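Print this page | E-mail this tip

When the gripper does not let go

At our bench in Fluuvuville the arm practices table setting with play food. In February it closed on a bottle and stayed closed — the command to open came, the jaws did not move. I pulled the bottle by hand. Please do not do the same.
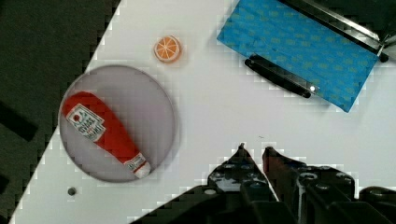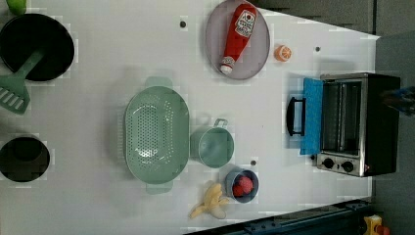
Press the stop button first, then switch off the power and wait 2 minutes. Only then turn the release screw, slowly, a half turn each time. Hortensia Rivadeneyra found old grease in our joint, hard like candle wax. We clean it now after every 3000 grips. Keep your sleeves buttoned and your fingers out of the jaws, also when the arm looks asleep.

Recent tips
Lakero hinges that squeak
Quiet feet for a Damgaard bench
Sorting Cekus screws

Contact | Copyright Fluvuvville Workshop Tips | Back to top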